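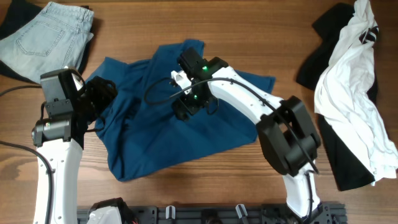
I have now read three separate articles telling me that folding clothes properly will save me time, and I don't believe a word of it. The latest came from a newsletter I signed up to by mistake when I bought a shoe rack from Tronberg. It claimed that a person who learns the "file fold" gets back 200 hours over a lifetime. There was no source for this. I wrote to ask for one in May and was sent a discount code.

Still, I had a heap of clean washing and a free afternoon, so I thought I might as well give the thing a fair go before complaining about it.

For anyone who has missed all this, the file fold means that everything ends up as a small firm oblong which stands on its edge in the drawer, so you look down on your clothes as if they were papers in a cabinet. You fold the sides in to the middle, tuck the sleeves back, then bring the hem up in thirds. The Traro people, who sell drawer dividers and so have an interest in the matter, say you should do it on a hard flat surface at waist height and never on a bed. I'll give them that one. A bed is hopeless. Everything sinks in and you end up chasing the corners. A wooden table is far better and my back was grateful.

Jeans first. Jeans are easy and I think that is why every one of these guides begins with them. One leg over the other, fold up from the bottom, fold again, done. The denim holds its shape and you feel very capable. I have been folding jeans this way since I was a student and did not need a newsletter.

The trouble begins with anything made of T-shirt material. The cotton has its own ideas. You smooth one side and the other slides, and by the time the second sleeve is in, the first one has come out to see what's going on. White shirts are worse, for me anyway, as I can see every crease I've just put in. Black ones hide the creases but show up every bit of fluff in the house, and I spent longer picking at them than folding.

Then there are polo shirts, and here the guides go very quiet. My Traro leaflet has a page on tights and a page on tea towels, and for polos it says "as for T-shirts, minding the collar". Minding it how? 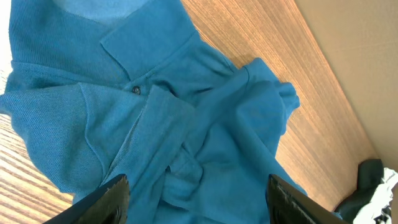 The polo, collar and all.

A collar is stiff where the rest of the shirt is floppy, so if you fold across it you get a lump, and if you leave it up it flattens on one side and looks slept in. The buttons matter too. Do them up and the front lies straight - leave them open and the whole neck wanders off sideways. My friend Ngan-ling Wei, who worked in a clothes shop for years, told me to lay the thing face down, collar flat, and fold the back over a magazine, then slide the magazine out. It does work. It also takes an age, and it needs a magazine, and I stopped buying those when they went past a fiver.

I should say that the polo knit is thicker than you'd think once it's folded in thirds. Mine wouldn't stand up in the drawer next to the thinner shirts. It leaned on them, and they went over, and I was back to a pile.

I looked through the comments under the newsletter to see if others had the same problem. There were 112 of them, mostly from people who fold beautifully and wanted to say so. One person called Moynihan asked what was wrong with hangers and got no answer. I would like to shake Moynihan's hand.

So the jeans are staying folded, the T-shirts can go in the drawer in whatever state they like, and the polos are going on hangers. I have a few spare at the back of the wardrobe, the padded Zeridari ones with the hook that squeaks.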